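Pre-Opening Safety Walk: Home Robotics Demonstration, Stetley Showroom
Visiting inspector's checklist with comments
Date of walk: 2025-04-29
Host: Clundholm
Equipment on show: Tiedemann arm and gripper, Grostex controller
Status: Open with conditions (see end)

I was asked to sign this off in one morning. The host's own form was already filled in when I got there, every box a yes, so I have started again on a clean one. Comments are mine.

1. Visitor line marked on floor
PARTLY. There is a line. It was laid out for a shorter reach than the arm has with the gripper fitted. Measured from the base, the arm's reach is 330 mm more than the drawing allows. Move the line back before the doors open, and don't let anyone tell you the software limit covers it. I asked to see the software limit and was shown a slide.

2. Emergency stop within reach of the presenter
YES. Pressed it three times during motion, and the arm stopped each time.
Comment: there is only one. The presenter walks about while talking. Add a second on the visitor side, or keep the presenter in one spot.

3. Emergency stop tested by someone other than the vendor
NO, until I did it.

4. Gripper force stated and posted
NO. The brochure says "gentle." That isn't a number. I was given a figure by phone and would like it in writing.

5. Pinch points guarded or kept clear of hands
PARTLY. The fingers are fine when nobody is near them. During rehearsal the presenter twice reached in to straighten things while the arm was live. If the job needs a person to tidy up for the robot, put that in the script with the power off. 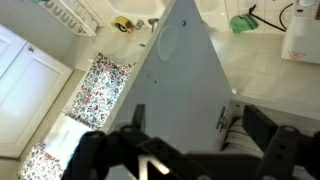 6. Floor free of trip hazards
NO. Cables need to be taped down or run behind the units, and cloths need to be up off the tile. Visitors will be looking at the arm and won't be looking at their feet. I raised this at the last open day, in August, and got the same nod.

7. Floor dry, sinks off
YES at time of walk. The taps should stay off for the whole session. The host would like to run water for atmosphere. I would not.

8. Appliances on the set isolated or labeled
NOT SHOWN. I was told they are only props. Please show me the unplugged ends. Warning labels are to stay uncovered whatever the display people prefer.

9. Loose fabric kept away from the moving parts
PARTLY. Cushions and folded cloth are part of the show, I understand that, but each one should have a fixed place outside the sweep of the arm. Anything that needs to be handled goes in one at a time.

10. Arm speed limited for public sessions
YES, with doubts. Limited to 500 mm per second on the controller screen. The setting is not locked, and the password is on a note stuck to the side of the cabinet. Remove the note. Change the password.

11. Behavior on dropped or slipped load
NOT TESTED. The host says it does not drop things. I asked for a drop on purpose and was told there was no time. There was time for coffee. This stays open.

12. Group size
Forty was the number on the booking sheet (entered as "40 max, flexible"). Strike "flexible." With the line moved back there is less standing room, so the host may need to run smaller groups and more of them.

13. Claims made to visitors
Not strictly my business, but it touches safety. The talk says the system has done 3,000 cycles "without incident." The log I was handed does not say what counts as an incident, and it has gaps. People who hear a line like that step closer. Cut it or back it up.

14. Children
No touching, no leaning over the line, no turns at the controls. The script has a child pressing Start. Take that out.

15. First aid kit and exit signs
YES. Kit in date, both exits lit and clear.

Conditions for opening
Items 1, 6, 8 and 14 to be closed before the first group comes in. Item 10 the same day. Items 4 and 11 in writing, addressed to me, before the next session. Item 2 can be met by keeping the presenter still, if that can be done.

Host's comment, copied from their reply: "We feel the demonstration is very safe as it stands."
Inspector's comment: Noted. Conditions unchanged.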